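Camargo, Skumport office
Personal Relationships at Work Policy, review group
Minutes of meeting held 5/8/19

Chair: Ademir Peixoto
Present: HR lead (Skumport), HR lead (Serov, by phone), legal counsel, payroll manager, operations manager, employee representative, minutes secretary
Apologies: internal audit

1. Minutes of the previous meeting

Accepted with one correction. Under item 4, "spouse or partner" to read "spouse, partner or former partner." The operations manager asked that the corrected version replace the one on the shared drive and that the old file be deleted. Agreed.

2. Matters arising

The question of whether contractors fall under the policy was carried over. Legal counsel has received the standard contract wording from purchasing and finds that it refers to the code of conduct in general terms only. A contractor supervising an employee is not clearly covered. Counsel will draft a clause. Serov uses a different contract form and will send a copy.

3. Scope and definitions (draft section 2)

The draft defines a personal relationship as "a romantic or sexual relationship, whether current or ended within the last year, and whether or not either party is married." The employee representative objected to the last part. Marital status is a private matter, and several staff had read the words as a comment on their conduct. Legal counsel explained that the words were added to make it clear that an affair must be disclosed on the same terms as any other relationship where one party manages the other. The conflict of interest is the same in both cases.

Discussion followed. The HR lead (Skumport) noted that people who are hiding a relationship from a spouse are the least likely to disclose it to an employer, and that the form in its present state asks for more detail than is needed to move a reporting line. The chair asked for the reference to marriage to be taken out of the definition and placed in the guidance notes as a plain statement that the company does not ask about it and does not record it. Agreed.

The period of one year for ended relationships was queried. Serov would prefer a longer period for anyone who sets pay or signs off on reviews. No change made. To be looked at again after the first full cycle.

Close friendships, family ties and business partnerships outside work stay in the general conflict of interest policy and are not part of this draft.

4. Duty to disclose (draft section 3)

4.1 The duty falls on the more senior party. The junior party may disclose but is not subject to discipline for failing to do so. The operations manager asked what applies when both parties are at the same grade. Where neither manages the other there is no duty, except in payroll, audit and HR. The payroll manager asked for this exception to be printed on the form itself.

4.2 Time limit. The draft says "promptly." Counsel does not want a fixed number of days, as the start of a relationship is hard to date and a fixed limit invites argument over it. The employee representative considered "promptly" too loose to discipline anyone under. Wording now reads "before the senior party next takes any decision affecting the other's pay, duties, hours or standing." Agreed.

4.3 Disclosure is made to HR and not to the line manager. The manager is told only that a change of reporting line is required.

5. Records

Disclosures will be held in Worneo under a restricted category. The HR lead (Skumport) reported that the restricted category can at present be opened by anyone with site administrator rights, including two people in facilities. This has to be closed before any form is accepted. The payroll manager will raise it with the supplier and report back in writing.

Retention: record to be deleted one year after the relationship is reported as ended, or when either party leaves. Serov asked who reports the end. Either party may, and HR will not ask the other to confirm. 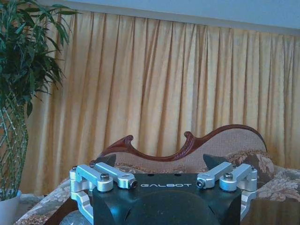 4 min read

6. Staff notice and acknowledgment

The notice went out to 2,000 addresses on the two sites' mailing lists. Of these 1,981 were delivered. The remainder are leavers whose accounts had not been shut down, and the list has been corrected. Some 1,000 acknowledgments have come back. The chair does not regard silence as acceptance and wants a second notice sent with the revised definition, so that staff are not asked to sign wording that has since changed.

The first notice carried the subject line "Relationships." It was agreed that the second should carry the full title of the policy.

7. Gossip and press inquiries

The employee representative raised the handling of rumors. Under the current code an employee named in a rumor has no route other than a formal grievance. In past cases the woman involved was moved and the man was not, regardless of grade. The representative asked for this to be minuted.

The HR lead (Serov) confirmed that reporting line changes there had been made by asking who was willing to move. Counsel advised that this is not a safe method, as the junior party may feel unable to refuse. New text for section 5: the senior party's duties are changed first, and the junior party's post is altered only at his or her written request. Agreed.

Press inquiries about any employee's private life go to the chair's office. No other member of staff is to confirm or deny.

8. Sanctions

Failure to disclose is treated as misconduct. Giving a pay rise, promotion or contract to an undisclosed partner is treated as gross misconduct. Counsel to check both against the Serov handbook, which has three levels.

9. Actions

Legal counsel: contractor clause; revised sections 2, 3 and 5; check of sanctions.
Payroll manager: Worneo access rights; form wording on excepted departments.
HR lead (Skumport): guidance notes; second notice.
HR lead (Serov): contract form to counsel.
Minutes secretary: replace previous minutes on shared drive.

10. Next meeting

September, date to be set once the access question under item 5 is settled. Draft papers to the minutes secretary one week before.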